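Search this site Enter keywords Go

Plonley Woodworkers' Newsletter
January
By Ekow Boateng

Moisture movement in flat-sawn boards: notes for the heating season

The shop has received more questions on seasonal gaps this winter than on any other subject, and most of them come down to the same point. Wood exchanges moisture with the air until the two are in balance. When a house is heated and the indoor humidity drops, the boards give up water and get narrower. When the humidity comes back in summer, they take up water and get wider. A finish slows the exchange. It does not stop it.

The movement is not equal in all directions. Along the grain it is small enough to ignore in furniture. Across the grain it depends on how the board was cut from the log. In most common species the change in the tangential direction, along the growth rings, is larger than the change in the radial direction, across them. A flat-sawn board has most of its width in the tangential direction, so it moves more than a quarter-sawn board of the same species and width. It also tends to cup, with the edges lifting on the side that faced the bark as the board dries.

To estimate the change in width, you need the width of the board, the dimensional change coefficient for the species and cut, and the expected change in moisture content. Multiply the three. As a worked case, take a glued-up top 600 mm wide, a coefficient of 0.003 per percent, and a moisture change of 5 percentage points between summer and winter. The result is 9 mm. A top 1000 mm wide under the same conditions moves 15 mm. Published coefficient tables are good enough for shop use, provided you read from the correct column -- tangential for flat-sawn stock, radial for quarter-sawn. For mixed stock, use the tangential figure and accept the extra clearance.

Note that gluing boards edge to edge does not reduce the total. A panel made from narrow strips moves as much as one made from wide boards of the same cut. What changes is the cupping, which is spread over several shallow curves when the strips are narrow.

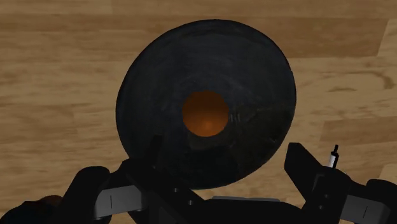 The second variable is the moisture content at the time of assembly. A top that is glued up and fastened in August, at the wet end of its range, has only shrinkage ahead of it. One assembled in January has only expansion ahead of it. Slots and clearances need to be set accordingly. In a winter assembly, the screw should sit toward the inner end of a slotted hole, leaving room for the top to carry it outward. In a summer assembly, reverse this. Centering every screw regardless of season is a common habit and wastes half the slot.

Concetta Morelli measured the tops in the Lallent Street shop through last year with a pin-type meter and a steel rule. Her readings were taken at the same marked points, on the underside, before the heat came on in the morning. The tops fastened with wooden buttons in a groove moved freely and stayed flat. Two older tops had been screwed directly through the apron with round holes. One had split at the end, along a glue line. The other had pulled a leg joint open. Both were repaired by removing the screws, cutting slots in the apron, and refitting with washers.

Breadboard ends deserve a separate mention. The end piece runs across the grain of the top and hardly changes in length, while the top changes in width behind it. Glue may be applied at the center tenon only. The outer tenons are pinned through elongated holes, and the mortises are cut wider than the tenons. Expect the end piece to stand proud of the top in winter and fall short of it in summer. Trimming it flush in either season means it will be wrong in the other.

Acclimation is often done badly. Stock should be stickered, with spacers 20 mm thick lined up one above the other, and left in a room held near the conditions where the finished piece will be used. Boards stacked face to face dry only at the edges of the stack. Time in the shop is a poor guide on its own. Weigh a sample board every few days and start work once its weight has stopped changing. Take meter readings on a freshly cut section as well as on the face -- the outside of a thick board can read dry well before the core does.

Tibor Vincze has asked whether a film finish on the top face alone is acceptable. It is not recommended for wide panels. The bare face exchanges moisture faster than the coated one, and the panel cups even if the stock was flat and dry at the start. Apply the same number of coats to both faces and to the end grain. The underside need not be rubbed out.

For the floors in the front room, the hygrometer now hangs on the inside wall, away from the vent. Please log the reading on the sheet when opening up. The older sheets are in the Pálfi binder, filed by month, and Ju-won Yang has the spare batteries for the meter.

Corrections to last month's table of coefficients: the radial and tangential headings for red oak were switched. The corrected table is posted by the jointer.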